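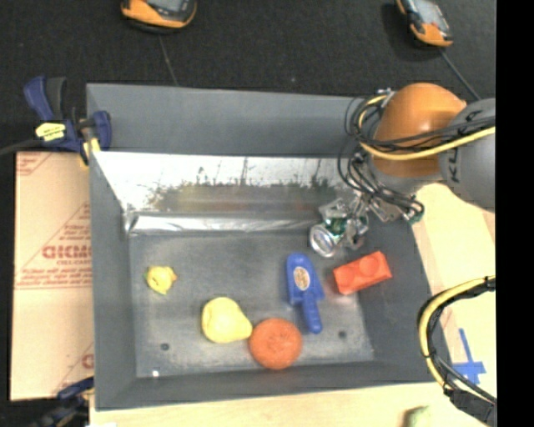 Figure 1. The bin, the arm and five of our objects, with the gripper over the red block.

Project report: two grippers, one bin
Sixten Rustad, with Amr Sqalli

I should say up front that I came into this project as a software person, and I picked the gripper comparison mostly because Amr had already picked it and he's good with a wrench. The plan was simple enough. Take one arm, one bin and one set of small objects, run the same picking program with two different grippers, and see which one drops less stuff. We called the grippers Heltik and Soliman so we'd stop saying "the first one" and "the other first one" in meetings. Heltik has hard parallel fingers. Soliman has the same drive but with softer, slightly curved fingertips that Amr cast himself over a long weekend in May.

The objects

We wanted shapes that would be annoying in different ways. The block is the easy one – flat sides, right angles, grab it and go. The pear shape is wide at one end and narrow at the other, so where you grab it matters a lot. The flat round disc was my idea, and I regretted it within a day (more on that below). The blue scoop has a long thin handle and a big rounded part, and the small yellow object is just lumpy. In every round we threw all of them in together and let them land wherever they wanted.

How we ran it

Each gripper got 300 pick attempts, split over several afternoons. An attempt counted as a success if the object came up, stayed up for 3 seconds and got released over the drop spot. Anything else was a miss, even if it was a really close miss and Amr made a sad noise. The picking program, which we named Sanero, chose the target and the angle. I set it to the same speed and closing force for both grippers. We reset the objects after every 20 attempts so they wouldn't all end up living in the same corner.

Clamp your bin! Ours slid during the first trial run because the fingers pushed on a wall, and then every pick after that was off by a little bit. I spent a whole evening hunting for a bug in my code before Amr nudged the bin with one finger and watched it move. We threw out that run completely and it isn't in the results.

What happened

Soliman won, but by less than I expected. Out of its 300 attempts it missed 97, and Heltik missed 128. Nearly all of the gap came from the pear shape and the lumpy yellow thing. The hard fingers touch a round surface at two tiny spots, and if the grab is a bit off center the object just squirts out sideways. The soft tips fold around it a little and forgive you.

With the block there was no real difference. Heltik was maybe a hair better when the block was leaning on a wall, and I think that's down to the thinner fingers, which could get into the gap. Soliman's tips are chunky, and they'd bump the wall and stop.

The scoop was mixed. Both grippers did fine on the handle and badly on the wide part, and Sanero kept going for the wide part (it likes big things). That's a problem with my target picking and the fingers can't fix it, so please don't read too much into the scoop numbers.

And then the disc. Neither gripper could lift it reliably when it lay flat. The fingers have to close right down at floor level, and if they're slightly high they slide over the top. I tried lowering the grab height and got fingertips scraping along the floor, which made a horrible sound and left me with one hand on the stop button. We put the height back where it was.

Cables

This took more time than any of the actual testing. The wires at the wrist need enough slack to let the joint turn, but with too much slack they hang down by the gripper. We changed the routing twice and I'm still not in love with it. If somebody picks this up next term, start there.

What I'd do differently

I'd log the grab angle for every attempt. I only saved the result and the object, so when we wanted to know if Soliman was better at bad angles or just lucky with good ones, I had nothing to show. I'd also try thinner soft tips. Amr has a drawing for a set he's calling Jallano, and we're meeting on 7th November to decide if there's time to cast them before the final demo.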